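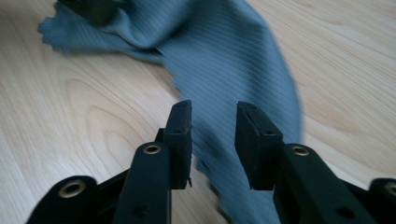
I finished the blue cardigan in May, and it took me most of a year. I had planned on three months. A few people have asked how I keep going on one project that long, and my answer is that I don't, really. I put it down for six weeks in the fall and again after the holidays. Both times I had to work out where I was from the pencil marks on the pattern, and both times the pencil marks were wrong.

What I want to write about is mending, though. Once the cardigan was done I went through the cedar chest and found how many older things I had stopped wearing over one small hole.

My aunt Fionnuala Ó Flaithearta taught me to darn when I was eleven. She used a light bulb in place of a darning egg, a dead 80 watt one that she kept in her sewing tin with the needles. I thought that was the normal tool for the job until I was in college. She did every sock the same way: run a line of small stitches well outside the hole, lay the long threads one direction, then weave over and under going the other. She pulled out my first three tries. The fourth one she left in, and I wore that sock to school.

So in the evenings I have been working through the chest. The first thing was a gray pullover from Purnden, a shop that closed years ago. Moths had been at the left elbow. I didn't have matching yarn and I didn't want to order any, so I used what was left of a dark green sock yarn. It shows. I have decided I don't mind, and my husband says he can't see it unless I bend my arm.

The second was a wool skirt with a split side seam. That was twenty minutes of backstitch and hardly counts. I had not worn it since we lived on Amance Street – four years for twenty minutes of sewing.

The third was harder. It's a thin merino sweater and the holes were tiny, a row of them just above the hem where it rubs on my belt. A regular darn would have been too thick. I tried duplicate stitch with a split strand and got through two of the holes before my eyes gave out. I bought a clip-on lamp for $29 and that helped a lot. If you are over fifty and doing this at night, get the lamp first.

A few notes, mostly for myself:

Wash the thing before you mend it. I skipped this with the pullover and the patch puckered after the first wash.

Don't pull the yarn tight at the turns. Leave a little loop at each end of the row.

Blunt needle for knits, sharp needle for woven cloth. I keep them in separate tins now.

Freeze anything with moth damage before it goes back in with the rest. I bag it and give it a week in the garage freezer, next to the soup.

I have four sweaters left to do and one pair of gloves that may be past saving. The thumb is gone on the right one. I could knit a new thumb, and there is a pattern for that in my old Rai booklet, but I have to find the booklet. I think it went into a box with the Christmas cards. I'll look this weekend and write up the thumb if it works.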